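Werkstattbuch, Dienstag

Weiter mit den alten Bürorechnern aus Barnden. Der Stapel steht seit September hinten im Regal, und bis jetzt hat ihn keiner richtig angefasst. Jelle Van Leeuwen will daraus ein paar brauchbare Geräte für den Kursraum in Skerncombe haben, der Rest geht in die Teilekiste. Heute nur Bestandsaufnahme am ersten Tower, Inventarnummer 758.

Seitenteil ging schwer ab, die hintere Schraube war rund gedreht. Mit dem größeren Bit und etwas Druck ging es dann. Schraube weggeworfen, Ersatz liegt in der Dose mit den groben Gewindeschrauben. Innen Staub, aber weniger als befürchtet. Mit Pinsel und Druckluft grob gereinigt, bevor er auf den Tisch kam.

Kühler runter. Die alte Wärmeleitpaste war hart wie Kreide und ließ sich mit Isopropanol und einem fusselfreien Tuch lösen. Prozessor im Sockel gelassen, Halterahmen nicht geöffnet. Neue Paste erst, wenn klar ist, dass das Gerät überhaupt wieder zusammengebaut wird. Kühler samt Schrauben liegt in der Schale mit der Nummer.

Speicher: zwei Module, beide stecken noch. Die testen wir einzeln, sobald der Kühler wieder sitzt. Netzteil bleibt vorerst drin. Vorher am Prüfgerät gemessen, alle Spannungen in Ordnung, der Lüfter läuft etwas rau. Kann man lassen oder tauschen, Bakhtiari hätte passende für 5 Euro das Stück. Jelle fragen, ob sich das bei dem Alter lohnt.
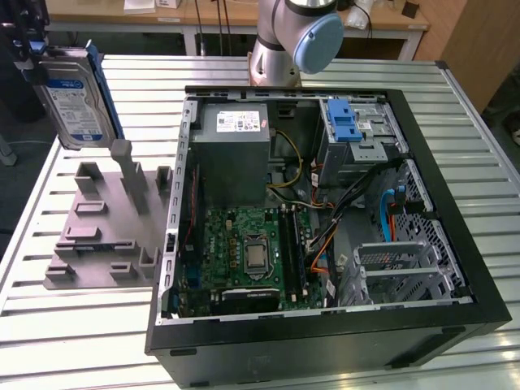
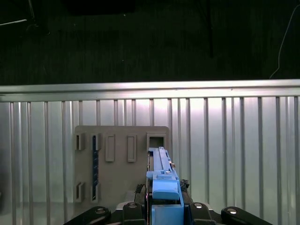

Oben: Tower liegend, Seitenteil ab, Festplattenhalter noch leer. Unten: beiges Brett mit den rechteckigen Fächern am Rippenblech.

Zur Platte: In den leeren Halter soll eine aus dem Modo-Karton. Die sind alle gelöscht, stehen aber mit sehr unterschiedlichen Laufzeiten drin. Bitte keine nehmen, die beim Kurztest schon Auffälligkeiten zeigt, auch wenn sie danach scheinbar sauber läuft. Das hatten wir letztes Mal und durften den halben Kursraum neu aufsetzen. Grenze für diesmal: unter 2000 Betriebsstunden, alles darüber kommt zurück in den Karton mit Zettel dran.

Das blaue SATA-Kabel würde ich weiterverwenden. Beim orangen bin ich unsicher, der Stecker saß beim Wackeln ziemlich lose. Beide am Testrechner prüfen und das schlechte gleich entsorgen, nicht wieder in die Kabelschublade legen. Dort liegen schon genug, von denen keiner weiß, was mit ihnen ist.

Die Steckkarte unten am Board noch nicht gezogen. Vermutlich wird sie im Kursraum gar nicht gebraucht. Wenn sie rauskommt, bitte das Slotblech hinten wieder einsetzen, die losen Bleche sind in der flachen Dose.

Knopfzelle gemessen, leer. Neue bestellt, zusammen mit Wärmeleitpaste und Kabelbindern. Bis dahin vergisst das BIOS bei jedem Netztrennen die Uhrzeit, also nicht wundern.

Zeit bis hierher: 30 Minuten ohne das Gefummel mit der Schraube. Für den Rest des Stapels rechne ich mit weniger, das Werkzeug liegt jetzt bereit.

Offen:
Platte aussuchen, Kurztest, einbauen
Speicher einzeln testen
Netzteillüfter, Entscheidung Jelle
SATA-Kabel prüfen
Kühler mit neuer Paste montieren
Nummer 758 in die Liste eintragen, dort steht noch das falsche Modell

Der Tower bleibt bis morgen offen auf dem Tisch liegen. Bitte nichts drauf abstellen.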